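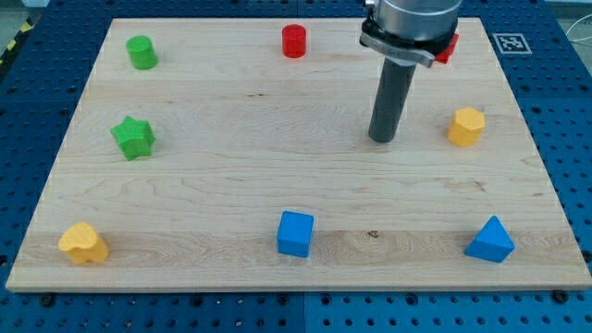
According to Oldřich Danko, the pushing kit is the part of the Evik range that buyers ask about first, and the part they most often order without reading the parts list.

Home | Products | Kits | Compare | Index

Graltik Evik Pushing Kit
Sep 26, 2025 — by the Staltedura editors

The Evik Pushing Kit is a tabletop robot training set sold by Graltik. It is meant for work in which an arm moves objects by pushing them with a rod and never picks them up. The kit comes with colored shape blocks, a wooden board, a rod tool and printed markers. The arm is sold separately.

Blocks

The blocks come in plain geometric shapes such as cylinders, cubes and prisms, along with hearts and stars. Shapes and colors repeat in different pairings, so a command like "push the blue cube to the yellow heart" needs both words to be understood. Spare blocks are sold in bags of 6.

Mounting

The board sits on a perforated metal table. The rod is held by a clamp ring at the end of the arm and points straight down. Buyers with a different arm need an adapter, sold by Sakalauskas.

Software and price

A license covers one arm and includes 1,000 recorded pushing runs. The base kit is listed at $308, and the version with table and adapter at $1,290. Setup takes about an hour — longer if the camera has to be calibrated again. Graltik replaces worn rods free of charge in the first year, but does not cover blocks.

See also: Evik Stacking Kit, Evik table clamps

Contact | Copyright Staltedura | Back to top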